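The Weak Point in the Mailer Line Is the Bench Scale
By Jasmina Angelovski

Plastic courier bags are cheap, light and waterproof, and they weigh badly. A carton sits flat and settles at once. A bag slumps, folds over and hangs past the edge of whatever it is put on, and any part of it touching the bench takes load off the reading.

At the Dudusthorpe depot, operated by Mladenović, 2,000 bags go through manual weighing on a normal shift. An audit in August compared declared weights with a second reading taken downstream. Errors clustered at the low end, where a small difference moves a parcel into another price band.

"The load cells were fine," says Boris Vidmar, who ran the audit. "We checked them with test masses and found nothing. The bags were leaning on things."

The depot made two changes. Crates were moved 6 inches away from the scales, and each scale was fitted with a metal tray, tared out at the start of the shift. The tray has to have a rim high enough to hold a folded bag and low enough to clear the label.

Ridges in the base are a matter of preference. Hatice Dönmez, who trains new staff on the line, favors them: smooth plastic film clings to a flat plate and is slow to lift. Ehab Ragab, on the maintenance side, would take the flat version, which wipes down faster.
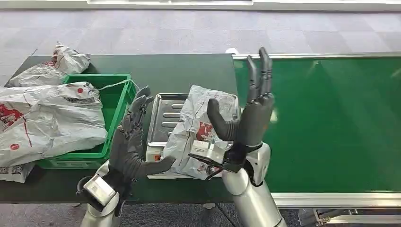

Vol. 13, No. 3

A ridged stainless-steel tray on a white electronic scale takes a creased bag folded over on itself, with the green crate and more white bags to the left. Perforated crates suit this work. They show the fill level from the side and do not collect grit.

Straps remain a nuisance. A cord hanging from a crate rim can reach the tray and drag on it, so the depot now has them tucked inside before weighing starts - a rule Vidmar admits is followed unevenly.

Re-taring is done at every break. The next audit will cover padded mailers.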